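House rules for the demo floor: a talk with Saodah Saragih 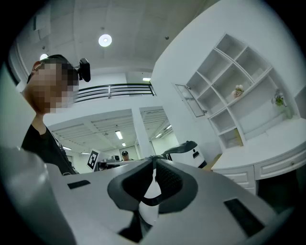

Start with the rules people break when they're in a hurry, Saodah Saragih told me before I'd even found my pen, and then ask why the rule lost. So that's where we started, and I never did get back to my nice tidy list of questions.

Saodah writes the working rules for Cletico, where people use hand-held grippers to record everyday tasks (opening drawers, putting things on shelves, that kind of stuff) so robots can learn from them later. I've been bugging her for an interview since September, when a reader sent me her two-page floor sheet and I ended up reading it over breakfast like it was a novel. Two pages! The one she inherited ran to 22.

"I didn't throw the long one away," she said. "It's still the one we answer to if something goes wrong. But you can't hold 22 pages in your head while you're holding a gripper in your hand. I wanted something a new person could read standing up."

Her first rule is that the walking path gets checked before recording starts, by the person who's going to walk it. I said that sounded kind of obvious, and she laughed at me.

"Sure, it's obvious. Then you strap on a head camera, you're thinking about your wrist angle, and you step backward into an open cabinet door. Open doors are my big one. A door that's part of the task can stay open, fine, but the operator has to say so out loud before we start. If it isn't part of the task, close it."

The saying-out-loud thing comes up a lot with her. Operators call the start, call the stop, and call it when they're about to step back. She picked up the habit at Podholm, a warehouse job she had years ago, where the forklift drivers did the same at every blind corner. It felt silly for a week, she said, and then she started doing it in grocery stores.

I wanted to know about wheeled robots sharing a room with people, which is what most of you write to me about. Her rule is short: if nobody is assigned to the machine, it's parked and powered down. No "just idling," no leaving it on because you'll be back after lunch.

"People trust a robot that's standing still," she told me. "They put a coffee on it. They lean. I've leaned! So I want standing still to mean off, every time, and if it's on, there's a person with a name who has the stop button and isn't doing a second job."

We went back and forth on that one, because I've worked in places where you simply don't have a spare pair of hands. She didn't budge much. Her answer was to run fewer machines, and she knows how popular that makes her at scheduling meetings.

Then there are markers, the printed black-and-white squares that cameras use to work out where they are. I figured those were a technical matter and way outside a safety sheet. Saodah has them at rule 3.

"If somebody bumps a marker stand and quietly puts it back, you may have bad data and you won't know which part is bad. So you stop and you tell the lead. And nobody gets yelled at for it, ever. The first time you yell, people stop telling you."

She has a story to go with it, naturally. On a project called Raju, a stand got nudged early on and the team found out only when the numbers refused to line up. They ended up going through 2292 recordings by hand. She did a good share of those herself, in the evenings, with a heating pad on her neck, and she can still get grumpy about it.

Privacy was the part I'd expected to be dull, and it took up half our time. A wide lens picks up a lot more than the job, so anyone who could wander into view gets told beforehand, and that includes the folks at the far end of the room who think they're out of range. Faces get blurred before the files leave the building. Visitors can say no, and then the session waits or moves.

"Grallau asked us if a sign on the door would be enough," she said, meaning a partner firm she's dealt with for a while. "I said put the sign up, I like signs. Then go talk to people anyway."

Does she ever break her own rules? A long pause, some chair squeaking. She admitted she's skipped the gripper check, where you feel along the straps and the casing for anything loose before you pick up the next task. It takes less than a minute. She skipped it late in the day, a strap slipped mid-task, and she had to log herself in the incident book like anybody else.

"My handwriting is terrible in that entry," she said. "I was so annoyed."

The floor sheet is getting another revision this winter, mostly the section on breaks, which she thinks is too vague about how long a person should wear the head camera in one go. She wants to hear from operators at other places, so if you do this kind of work, leave a note in the comments and I'll pass it along to her.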